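By the time I reached Skuvlow's workshop it was nearly four in the afternoon, and Jamila Miah was arguing with a graph. The graph was winning. It had two wobbly lines on it, one showing where the software thought the fingertips were and one showing where they had been, and they parted company just when it mattered.

"Look at that," she said, before I'd got my coat off. "It's perfectly happy, and it's wrong."

I'd come to hear about Holeck, the control software her team has been building for the past year. The idea is easy enough to say out loud. A person does a small job with a hand-held gripper, a camera on the gripper watches, and the software learns from all those goes how to do the job with an arm. The job they'd picked when I visited in February was stamping: ink pad, paper, stamp mark. My nephew could do it at two (mostly on the walls).

So why is it hard? I put this to Pascal Gilbert, who writes the planning side, and he laughed for rather a long time.

"You press a stamp and your hand just knows," he said. "Holeck has to decide how high to carry the thing, how far to tip it, when to slow down. And then it has to do all that from pictures."

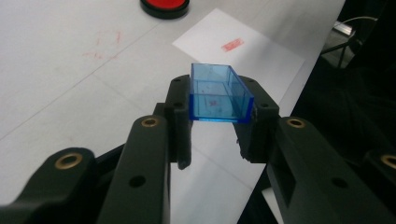 Gripped and off the table: the blue container between the fingers, with the red ink pad at the back and a stamp mark on the paper.

The pictures were giving them grief, I learned, and see-through plastic was the worst of it. The perception code wants a nice solid edge to hold on to. Give it a tinted wall and it can see the edge, the inside corners and whatever is behind, all at once, and it has to work out which is which. Early versions would now and then decide that the box was part of the paper. Jamila showed me one of these and I'm afraid I giggled.

Their first fix was more data, as everybody's first fix is. They recorded 400 goes, trained on the lot and got a system that was superb at the first half of the job and dreadful at the second. Maiara Rezende, who looks after the tooling, found the trouble after 7 evenings of staring at logs – the camera clock and the finger readings were drifting apart, so the software was learning to close its fingers a shade too late. She now has a little checker, named Halliday after her old maths teacher, that throws out any recording where the two don't line up. It binned 50 on its first night!

"I was quite hurt," said Pascal, who had recorded most of them.

The planner has changed too. It used to work out the whole movement at the start and stick to it come what may. Now it plans a short stretch, looks again and plans the next, which sounds like dithering but is much closer to how I reverse a car. They're aiming for 500 clean recordings before the next round of training, and Jamila wants to try different paper after that. When I left she was back at the graph, zooming in on the place where the lines split.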